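Notebook, Atavow dispensing cart work, Farkwood bench
4th March
Entry by W. Pomare. Copies to B. Herrera and Kha Doãn.

Purpose of entry: to record the working rules for handling medicine cartons at the drawer cart, as revised after this morning's review, and to set down the points on which agreement was not reached. The previous rules date from November and were written for a fixed arm at a bench. They have been stretched to cover the humanoid at the cart and they do not fit it well.

Carried over without change

The operator in charge is named on the whiteboard before drives are enabled. The name is changed on the board, and read aloud, at every handover.

The stop pendant is in the operator's hand or on the operator's lanyard. It is not set down on the cart, on a chair or on the floor.

No person reaches into a drawer while the hands are enabled. This applies to a carton that has fallen over, to a carton that is about to fall, and to the sheet of paper that gets caught at the back. Stop, confirm the stop verbally, reach, withdraw, confirm clear, resume.

Software limits on wrist speed are read back from the controller at the start of the session and written in the log. A value recalled from yesterday is not a reading.

Revised: the open drawer

The November text said that "drawers shall be closed when not in use". Wenceslao Saavedra pointed out that on the bench this was clear enough, the drawer unit being bolted down, but that on the cart it leaves open what "in use" means between one carton and the next. It was agreed that a drawer is in use from the moment it is unlatched until the operator declares the transfer finished. During that period it may stand fully out. One drawer only is to be open at any time. A cart on castors with two loaded drawers extended has its weight well forward of where the manufacturer put it, and the brakes do nothing about tipping.

Castor brakes are to be checked by foot and by hand: foot down on the brake, then a firm push at the top rail in two directions. Kha Doãn found one brake last week that held in line with the cart and slipped across it. The checklist now says both directions.

The drawer is opened by the robot only where the opening motion is itself the thing under study. In all other cases the operator opens it before drives are enabled, and the planner is told so. We had an afternoon of confusion when the planner held the drawer as closed and the hand went for the handle strip anyway. No contact was made, and the stop was in good time, but the log did not say who had opened the drawer or when. It must.

Standing position of the robot relative to an open drawer: the feet are to be placed before the drawer is opened, and are not to move while it is out. If the reach is insufficient, close the drawer, step, settle, reopen. This costs time and there was some complaint. The rule stands. A knee against a drawer front is a contact that the arm force limits know nothing about.

Revised: gripping a carton

Cartons are light, hollow and printed, and the hand is capable of a good deal more force than any of them will take. The fingertip force cap for cartons is now a separate setting from the cap for rigid blocks, with its own name in the configuration, so that loading the wrong one shows in the log. Finn Görtz is to make the change and Wenceslao Saavedra is to review it. Until it is merged the cap is entered by hand and initialled.

A carton is lifted clear of the drawer rim before any sideways travel. It is set down, with the hand open and seen to be open, before the arm is withdrawn. Cartons are not dropped into the tray from height to save a step.

Any carton that has lost its shape is logged as deformed from that point on. It may remain in the trials, deformed stock being a condition we do need to cover, but its results are held in a separate column. Mixing the two spoiled part of the Rivadeneira set: run 263 was scored as a clean grasp failure when the carton concerned had been bent in an earlier run. That run has been struck from the clean set and the reason entered beside it.

Foil packets and loose blisters are outside these rules for now. They may be present in the drawer as clutter. They are not to be commanded as targets without a separate entry in this book.

Revised: labels

Agreed in principle that the item's identity is established by reading the label and never by its place in the drawer. Position is a prior and may be used to decide where to look. It may not be used to decide what has been picked up. The batch number, the production date and the expiry date are three separate fields and are recorded separately, including the cases in which one of them could not be read. "Unreadable" is an acceptable entry. A blank is not, and neither is a value completed from the neighbouring carton.

Baltasar Herrera asked that barcode reads be accepted alone where the printed dates are hidden by a finger. Agreed for trial scoring. Not agreed for anything that is to be described, inside or outside this building, as a dispensing check. The two uses are to be kept apart in the report template, and I have asked that the template carry the words "handling trial" at the head of every page.

Wrist view and head view are to be time-stamped from one clock. The offset is measured at the start of each session and must be under 100 milliseconds. Above that figure the session may proceed for motion work but no label result from it is to be scored.

Revised: keys and locks

The cart key is signed out with the cart and stays with it through the session, then goes back to the key cabinet. The key is not a target. Fingers are to be kept to a clearance of 20 millimetres from any lock or key, and the keep-out volume in the planner has been redrawn accordingly. The old volume was a flat plate and took no account of how far a key stands out from the lock face.

The keep-out volume has also been extended to the basket on the side of the cart. Mesh and lattice read poorly in depth, and the planner has twice treated a perforated surface as free space.

Shadows

Added at Kha Doãn's request. The robot shades its own work: head, forearm and hand all put a shadow into the drawer, and a carton segmented well before the reach may be segmented badly during it. Lighting settings are to be logged, and vision thresholds are not to be tuned on an unobstructed drawer. Tune with the arm in the working position.

Open points

1. Whether a second person should be required for all cart work, or only where the drawer is robot-opened. B. Herrera for all; W. Saavedra for the narrower rule. I have recorded all cart work as the interim position.

2. Retreat path after a stop. At present the arm holds where it is. With a carton in the hand this is probably right. With the hand down inside the drawer, below the rim, it leaves no safe way for a person to close the drawer. Stindale have a written procedure for this and I have requested a copy.

3. Minimum rest between long runs. The figure of 6 minutes in the November text has no source that any of us could find. Finger motor temperatures to be plotted before it is kept or removed.

4. Cable routing at the wrist. Loops are to be checked by eye at full reach before each session. A measured limit on slack is wanted, and no proposal has yet been made.

The drawer transfers, and the label reading at the wrist, are the two parts of the work to which the revised text applies first.

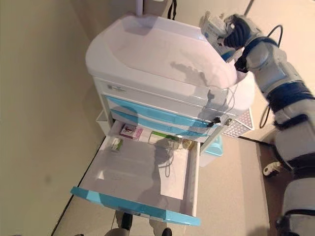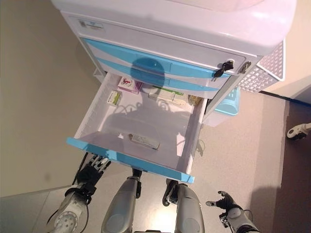
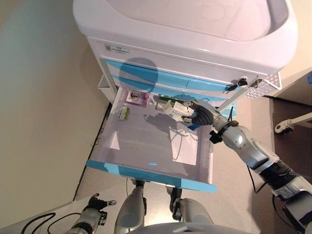
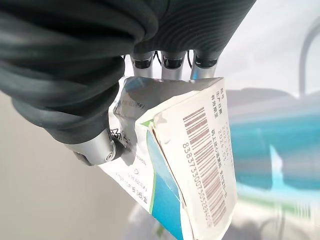

Finn Görtz, on reading the draft, objected to the wording of the force cap rule. In his view a cap on fingertip force alone gives a false sense of cover, given that a carton pinched at a corner will fold at a load it would carry easily across a full face. He asked that the rule name the contact area as well, and that the cap be lowered whenever the planned grasp falls on an edge. He also asked that "deformed" be given a test that two people would apply in the same way, and suggested a flat plate and a feeler gauge. Both requests are accepted for the next draft. The edge value is his to propose, and until he has done so edge grasps are to be run only with the hand-entered cap and two sets of initials.

W.P.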